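Skallness on a Shoestring: Recording and Releasing a Four-Track EP as a Student Label
Project report, Music and Media Production, second year
Elisa Sala
8 September 2023

What I set out to do

My project was to run a record label for one release, start to finish, and see whether I could do it without borrowing from my mum. The label is called Trerkar (named after a typo in a group chat, long story) and the band is Prutarus, who are three people off my course plus a drummer who works at the garden centre. The EP is called Skallness and it has four songs on it, one of which is mostly humming.

I'd read loads about how small labels work and I wanted to find out how much of it held up when you've got a student budget and a drummer with shifts. So this report covers the recording, the money, the launch show and the numbers afterwards. I've put the contracts in the appendix, all two pages of them.

Recording

We started in February in the college live room, which you can book in five-hour slots. The plan was to do the backing tracks live with everyone playing together, then add vocals later. I still think that was right! The band have been gigging these songs for ages and they sound stiff when you make them play to a click, so we turned the click off after the first morning and left it off.

Drums took far longer than I'd allowed. I spent nearly a whole slot moving the overheads about and ended up back where I'd begun, only a bit higher. The bass went straight in through a DI box and we also put a mic on the cabinet, and in the mix I used almost all DI with a little of the mic tucked underneath for dirt. Guitar was two mics, one of them a ribbon that I had to sign for and was scared of.

Vocals we did at the singer's flat with a duvet over a clothes rail. You can hear a bus on the second song if you listen on headphones. We kept it, the take was too good.

Mixing was all me, on headphones first and then in the college suite. My tutor's feedback on the first mixes was that the vocals were too polite, and she was right, so they came up a good bit and lost most of their reverb. I'd been hiding them, I think, the way I'd want mine hidden if it was me singing.

Food and the long days

I've given this its own heading because it was a real line in the budget and I'd left it out of my first version completely. Five people on a long session get through an alarming amount of food, and the café shuts at three. After two sessions of everyone vanishing to the shop one at a time (and coming back one at a time, which is worse) I switched to bringing things from home and we lost far less time. Put it in your budget from the start, is my advice.
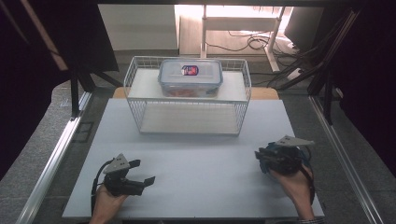
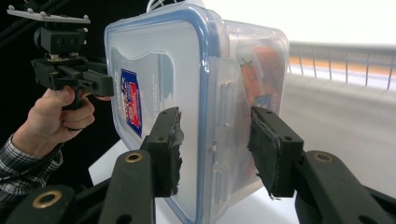

The money

My total budget was £662, made up of my project allowance, some savings and what the band had in their gig tin. The biggest single cost was mastering, which I paid a proper engineer for and don't regret one bit. After that came the cassettes. We made 30 of them, with the covers printed at college and folded by hand in my kitchen, and some of them are folded better than others.

I'd wanted vinyl, of course. I got one quote and closed the laptop.

We agreed an even split of anything left after costs, with the songwriting staying entirely with the band. I wrote that down and everybody signed it before we recorded a note. It felt a bit silly doing that with mates, but when we had a disagreement later over who was paying for the van it was very handy to have a bit of paper to point at.

The launch show

The launch was upstairs at Kiani, a café that does gigs in the evenings and lets you have the room for free if the bar does all right. Support was a solo act from the year above, who brought her own crowd and was lovely about the running order changing twice.

Soundcheck overran because the house desk had a dead channel and it took me ages to work out it wasn't my cable. The set itself was brilliant. They played all four songs off the EP plus some older ones, and the humming one went down best of the lot, with the whole back of the room joining in by the end. We sold 18 cassettes on the night, several of them to people who told me they hadn't got anything to play them on.

After the release

Streaming was slow. I'd sent the lead song to blogs and student radio only the week before it came out, and most of the replies I got said they needed longer than that. Two stations played it anyway. Next time I'd finish the masters, then sit on them for at least a month and do the boring emailing properly.

What I'd change

Book more time for drums. Get the artwork sorted before the mixing, as I was choosing fonts at one in the morning when I should have been listening to the masters. Ask somebody else to do the door at the launch so I can stay at the desk.

Prutarus have asked if Trerkar will do their next one, and I've said yes, provided the drummer can swap his shifts.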